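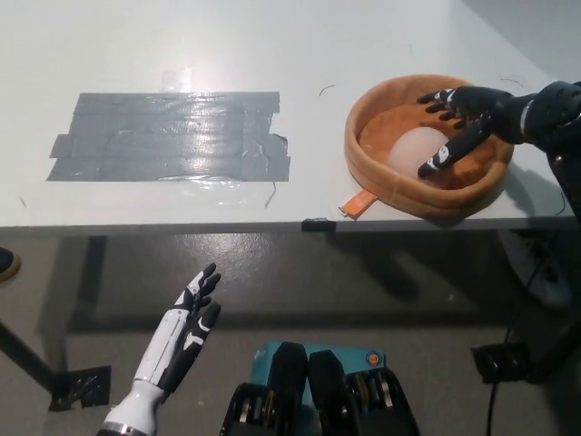 Robot teaching by demonstration

Robot teaching by demonstration is a way of giving a robot a new skill by showing it the task. Nobody writes out each motion in code. A person moves the robot through the job, the robot records what its joints and cameras went through, and a learning program works out how to repeat it. The field has grown quickly, and it is a thrilling one to follow – a skill that once took months of programming can now start with an afternoon of practice!

Methods

There are two main approaches. In hand guiding, also called kinesthetic teaching, the teacher takes hold of the arm and moves it directly. It suits simple arms and slow, careful paths. In remote control, or teleoperation, the teacher wears gloves or a headset, or holds a pair of smaller "leader" arms, and the robot copies the movement. Remote control is the usual choice for robots with two arms and fingered hands, where there are far too many joints for one person to push into place.

Typical tasks

Early lessons are usually short tabletop jobs. Picking a soft object out of a bowl is a favorite, and a wonderful test: the fingers have to reach past the rim, close around something that may squash or roll, and lift without dragging the bowl along. Folding cloth, stacking cups and opening drawers are also common.

Recording

One full run of a task is called an episode. The Rinbridge lab's Gultasden collection holds 200 episodes of a single bowl task, of which 178 were kept for training. Camera views from the head are stored together with joint positions, so the program can link what the robot saw to how it moved. Teachers vary the starting position of the object between runs, which helps the robot cope with places it has not seen before.

See also

Cirkix hand controller
Donnelly method
Imitation learning
Teleoperation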